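讲稿备注 折叠工位夹爪故障那件事
（自用,别投屏。第一页标题页不念,直接开始）

开场。先报名字,说我在Trornwood那条折叠线上做集成,今天不讲成果,讲一次故障。现场有人听过Kenneth Lennox去年那场的话,提一句:他讲的是感知,我讲的是力控,不重复。

项目背景,快点过,一分钟。
客户Moffat,做退货翻新。衣服退回来,检查,折好,装袋。折叠这一步原来全靠手工,2月份开始上双臂。控制器是Jillero,夹爪是Grirnis的软指款,指尖带压力反馈。
衬衫、T恤都顺。后来客户说牛仔裤也要上。我们说行。说得太快了。

第3页 出了什么事
下午的班,4点左右,左臂夹住裤腰往外拉,没松。程序以为松了。右臂已经开始压下一折。两只手在抢同一条裤子。
力矩报警该响,没响。手臂继续走,一直走到关节限位才停。裤腰的线崩开一段,夹爪指尖裂了一个。
没人受伤。这句一定要说,而且说慢。但是操作员当时正伸手去拿旁边的袋子,手离左臂很近。所以我们按安全事件报的,不是按设备故障报的。这里停一下,让大家想想。

（有人会问为什么光栅没停机。答:那天光栅在换料模式,降速但不断电。模式切回来靠人按按钮,没按。后面第6页讲。）

第4页 为什么偏偏是这种裤子
放图。不用多讲,让大家自己看裤腰那一头。

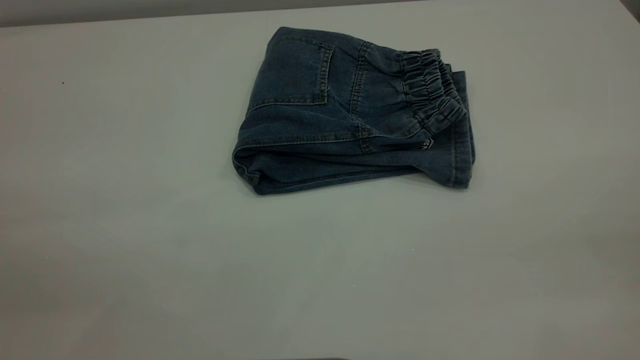
图:折好的深蓝牛仔裤,右端是松紧腰,布料抽得很密。

讲两点。
一,腰头是松紧的,里面有弹力,外面牛仔布抽成一堆褶。几层叠在一起,厚度跟裤腿那边完全不是一回事。夹爪合上,指尖压进褶子里,压力读数先高,然后布慢慢塌下去,读数掉。
二,程序判断"已松开"用的就是读数低于阈值。阈值是拿T恤调的。T恤不会自己塌。所以布一塌,读数掉过线,状态机跳到"已释放",实际上指尖还咬着。
这个地方手势比一下,光用嘴说大家听不懂,上次在公司内部讲就没听懂。

补一句:后袋也有影响,贴袋那块多一层布,明线又硬,压折的时候会顶一下。不过不是主因,时间不够就跳过。

第5页 报警为什么没响
这页最丢人,不要躲。
力矩报警有的。但是调试牛仔裤的时候误报太多,布硬,一拉就报,线上一直停。有人把持续时间从2个采样周期改成了9个。改完不报了,大家都高兴。改动没有进变更单,就在工位电脑上改的。
那个人是我。（直接说,不要绕,别讲"我们团队"。）
更麻烦的是弹性腰是会让的。拉的时候力不是一下子上去,是爬上去,中间线一崩又掉回来,计数器清零,重新数。9个周期永远数不满。所以报警逻辑本身就不对,不光是数字大了的问题。

（曲线图在备用页,有人追问再翻。横轴别念错,是周期,不是秒,上次念错了）

第6页 换料模式
降速那个模式,本意是让人能安全地放料。风险评估写的是:该模式下双臂不得同时持物。写在纸上。程序里没有互锁。
切换靠一个绿色按钮,在工位背面,要绕过去按。赶量的时候谁绕。按钮的位置是机械那边定的,图纸评审我也在场,也没说话。
这里可以问一下台下:你们的工位,模式切回来是自动的还是靠人?让大家举手。举手的人少也没关系,接着讲。

第7页 改了什么
语速放慢,这页有人会拍照。

释放判断改成两个条件:压力低于阈值,加上指尖开度到位。缺一个都不算松。
每类衣物单独一套阈值,松紧腰的裤子从牛仔裤里再拆出来,单独一类。分类分不准的,送人工台。
力矩报警改成滑动窗口累计,中间掉一下不清零。
右臂动作前要拿到左臂的释放确认,拿不到就原地等,超时停机。互锁做在安全控制器里,工位电脑改不了。
按钮挪到正面。换料完不按,双臂都不使能。
安全参数上锁,改要两个人签。

第8页 验证
改完跑了100条同款松紧腰裤,双臂再没有抢布。假释放触发过4次,都被开度条件拦下来了,手臂停在原地等,符合预期。
这里别吹。100条很少。同一款,同一批布,洗过的、带水的都没测。Moffat那边认可先恢复白班,夜班还没开,等数据再多一点。
节拍慢了一点,客户知道,也接受了。具体慢多少合同里有保密,被问到就说会后聊,其实会后也不能聊。

第9页 还没解决的
抓点。现在还是会去抓腰头,因为腰头好认。理想是抓裤脚那一段,平,厚度稳定,但是折好以后裤脚压在哪一层不一定,视觉老是找错。下半年想试试,没把握,不要承诺。
指尖磨损。换下来那个裂的寄回Grirnis了,还没回覆。裂口是那次造成的还是之前就有,现在说不清。不要猜,有厂家的人在场。

收尾就一句:参数表会后可以找我要,松紧腰那一类的。然后谢谢,提问。

可能被问到的
问能不能干脆单臂折。能,慢,腰头翻边翻不过来,试过。
问为啥不用吸盘。牛仔布透气,吸不稳,褶子那头更不行。
问操作员后来怎么样。人还在线上,第二天一起参加了复盘,按钮往哪儿挪是他定的。名字不说。
问那条裤子。赔了。

（翻页笔电池带上!!HDMI转接头在电脑包外层。时间到第7页如果已经超了,第9页只讲抓点）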